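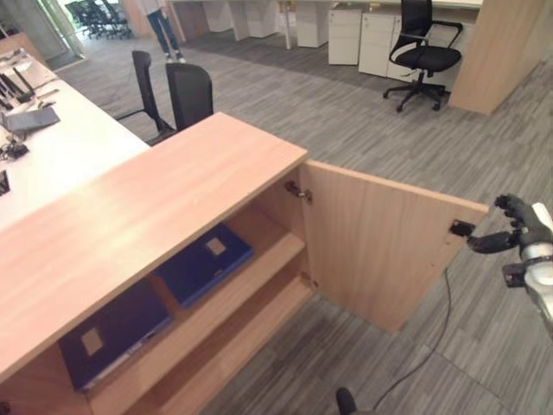 I keep all my riding kit in the back porch, which sounds grander than it is. It's a strip of tiled floor between the kitchen and the yard, and in October, when the mud starts in earnest, everything leather in it wants to go green. I've had four winters of practice now and I've got a sort of system, so when a few of you asked after the last post how I keep a saddle and two bridles going in a damp house, I thought I'd write it all down in one go. It's long. Get a cup of tea.

First thing, and I will bang on about this: clean before you feed. I spent years slapping conditioner on top of sweat and wondering why my reins felt like bacon rind. Take the bridle right apart, every buckle undone, and wipe it with a barely damp cloth until the cloth stops coming up brown. Then saddle soap, then leave it alone overnight. Conditioner comes the day after. If you do it the same evening you're sealing the wet in, and you'll find out about it a fortnight later when you see white fluff round the stitching.

How damp is barely damp? I wring the cloth out, then wring it again, then wipe it down my own forearm. If my arm is wet it's too much. Glycerine soap wants hardly any water at all, and if you've got a lather you've overdone it (wipe the lather off, don't rub it in).

Take a photo of the bridle before you pull it to bits! I say this as someone who once rode out with the cheekpieces on two different holes and couldn't work out why the poor mare was shaking her head. I also lay the bits out on a towel in the order they come off, browband at the top, and I don't let the dog in until they're back together.

Mould. Right. If it's already there, take the thing outside before you touch it, because brushing it off indoors just shares it with the rest of your tack. I use an old soft shoe brush, then a cloth with half white vinegar and half water, then I stand it somewhere airy with the flaps propped up. Try the vinegar on the underside first, as I had a pale tan headcollar go blotchy on me and it never went back. The brush gets washed in hot soapy water and dried on the windowsill before it goes anywhere near anything clean.

Never on the radiator, by the way. Not boots, not gloves, not girths. I know it's tempting when you've come in soaked and you've got to be out again at seven, but leather that dries fast dries hard. For boots I stuff them with newspaper and change it after an hour, then again at bedtime. The first lot of paper does most of the work, so don't be mean with it. Glossy supplements are no use, you want the cheap stuff.

On products, I'm not fussy and nobody pays me to be. The tub I've got on the go is Gedholm balsam, the beeswaxy one, and it's fine, it smells of church. Before that I used Muteo oil, which went on beautifully but darkened everything, so if you've got light leather I'd leave it in the shop. Whatever you use, warm it in your hands and put it on the rough side first, where the leather drinks it up, then a thin smear on the smooth side. Thin! Your jodhpurs will pick up whatever's left over and so will the sofa.

Bits and stirrup irons just want washing up liquid and an old toothbrush. No metal polish on the mouthpiece, ever. I do use it on the outside of the irons before a show and then I wash them twice. The rubber treads come out if you push from underneath with your thumb, and you will not believe the muck under there. Mine had what I think was an entire summer of Westura beach in them, and I'd only been the once.

Numnahs and saddle cloths. If you've got a washing machine you share with people who don't ride, listen carefully. Hang the cloth on a fence, let it dry completely, and go at it with a rubber curry comb until your arm aches. Then shake it. Then do the other side. Only after that does it go in the machine, inside an old duvet cover tied up with string, at a cool temperature with no softener. Afterwards run the machine empty and hot, and wipe round the rubber seal with kitchen roll. I missed the seal bit once and my other half went to work in a shirt that looked like a terrier.

Rugs I don't attempt any more. I used to do them in the bath and I blocked the drain so badly that I had the floor up. They go off to the wash people at Dauda in spring and come back in a bag, and I store them in that bag with the top left open a little. A sealed bag sweats.

For storage the main thing is air. I've got hooks down one wall, well spaced, and I hang bridles from something round and fat so the headpiece doesn't crease. An empty baked bean tin screwed to the wall does it, with the cut edge facing the wall and a bit of tape over it. Saddle on a rack with a cotton cover, never a plastic one. I tried those little moisture tubs too, and they do fill up with water, so they must be doing something, but leaving the window on the latch made more difference than 4 of them lined up on the sill.

Little things that don't fit anywhere else. A candle stub run up and down the zip on your half chaps will stop it sticking. Talc inside rubber boots, or wellies, if your feet get stuck (a carrier bag over your sock works too and is free). Baler twine, save all of it, I've got 100 uses and counting. Write your name on the underside of your grooming brushes, and do it in nail varnish, because marker pen rubs off. Old toothbrushes live in a jam jar by the door and everyone in the house has been told which jar it is.

Next time I'll do hats and gloves, including the suede pair I shrank.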